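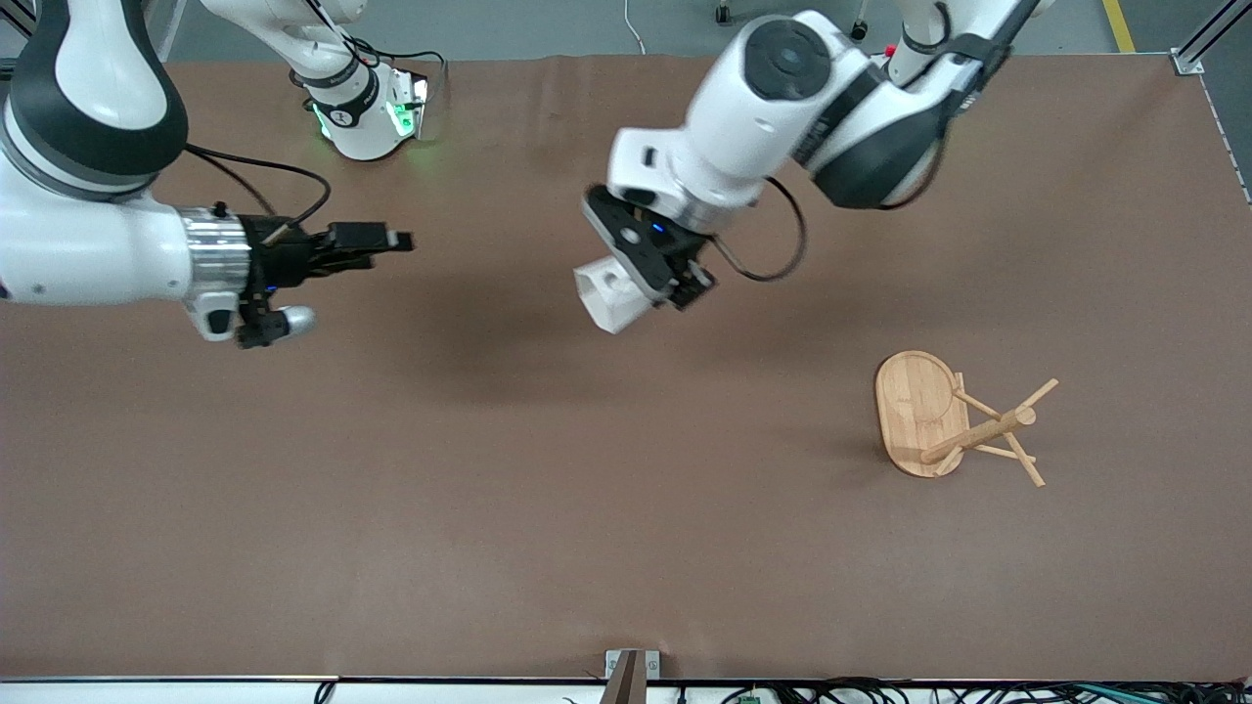 La enseñanza por teleoperación del Drultetti se inicia siempre desde una postura de reposo definida por el operador, con los dos brazos separados y las pinzas sin tocar la mesa. El brazo que no interviene también se graba – aunque permanezca quieto, sus articulaciones forman parte de la demostración. En tareas con soporte, como el de clavijas de madera, conviene mantener el resto del tablero despejado y llevar la pieza ya sujeta en la pinza paralela por encima de la mesa antes de acercarla a las clavijas.

## 4.2 Grabar una demostración

1. Encienda el puesto de mando Belis y espere a que termine el autodiagnóstico.
2. En el menú **Sesión**, elija **Nueva tarea** y escriba un nombre corto, sin espacios.
3. Sujete los dos mandos y llévelos a la postura de los brazos. El acoplamiento no se activa si la diferencia supera 2 grados en alguna articulación.
4. Pulse el pedal una vez para empezar a grabar.
5. Ejecute la tarea a velocidad constante. Si se equivoca, no corrija: pulse **Descartar** y repita.
6. Abra la pinza, retire el brazo y pulse de nuevo el pedal.

> **Precaución:** no meta las manos en la zona de trabajo con los mandos acoplados. Para recolocar una pieza, desacople primero.

> **Nota:** cada grabación admite 3000 muestras. Al llegar al límite se cierra sola y queda marcada como incompleta.

Si aparece el aviso 3503, revise el cable de la pinza – debe formar un bucle holgado en todo el recorrido del brazo – y reinicie Hallus antes de volver al paso 3.

Para entrenar una tarea nueva se necesitan 21 demostraciones válidas. La exportación se explica en el apartado 4.3.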